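Workshop notebook, Prumcombe bench
Saturday, March 11, 2023

Back on the Lazaridis clock this morning, and what a pleasure it is to have the case open again! Phong Tăng had left the dial soaking up sun on the sill, bless him, so I moved it to the drawer. Beat is still uneven. I bent the crutch a hair to the left and let her run 23 minutes while I ate my sandwich, and she sounded much sweeter, though I want a full night before I brag.

Suspension spring is the Vornby one, the last of 3. Sorin Omerović, if you read this, please order more (and the 400 grit paper, we're down to scraps).

The blue bin and the little red car:

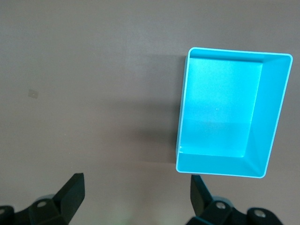
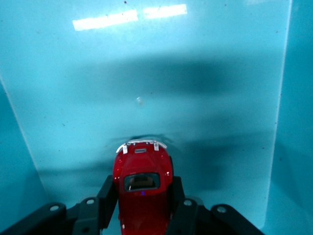
Next time

- Check the strike after the hour
- Oil the back pivots, sparingly
- Write up job 434 for Porkis

2 comments | 3 shares
Last updated: March 2023
Back to top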